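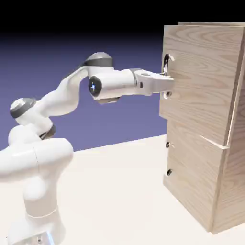
2 min read

2024-01-08

Drawer night again. I gave the simulator two hours after dinner and it took four, which is the going rate.

The arm gets hold of the upper handle now. Back in September I would have bought a cake for that. The fingers come in level, close around the black loop and stay there, pressed right up against the front of the drawer, a bit closer than I'd like. A real gripper would leave two dents in the wood and I would hear about it, because the real cabinet is my mother's and she still thinks it is in the hallway.

Tonight's argument was over friction. With the value I had, the fingers slid off the handle like it was buttered. With the value Margareta Nistor sent me, the grip held so well that on one run the whole cabinet came along for the ride, drawers shut, skating over the table with great dignity. I made the cabinet heavier. Then I made it 53 kilos, out of spite, and it stayed put. I should go back and put in the weight from the bathroom scale before I forget and start believing mine.

Ran 50 tries with the new settings before bed. Didn't sort the failures properly, just scrolled. Most of the bad ones go wrong early, in the approach, when the wrist decides to take the scenic route and arrives at the handle from a little too high. I think the elbow limit is still the one I typed in on the train. Look at that first tomorrow, before touching anything else. (I will touch something else.)

I'm still proud of the wood grain. It does nothing. The physics doesn't know it exists, and I spent most of a Saturday on it, and the swirls on the top drawer make me happy every time the window opens. The background is a purple nothing with black on top of it and can stay that way.

Tudor Munteanu called about the workshop. He has cleared half of the long bench for the real arm, and wants to know when it's coming, and whether "it's coming along" means the same thing this month as it did last month. I told him the upper drawer first, then the lower one, then hardware. The lower one has those two mean little handles over on the left and I haven't worked out how the fingers are supposed to get behind either of them. Did not mention this to Tudor.

Project folder is now called Hornell, after being called drawer_final for too long. Saved everything, twice. Left the laptop running another batch with the lid open and a towel over the screen – the fan sounds like a hair dryer in the next apartment. Need to buy coffee and M4 bolts.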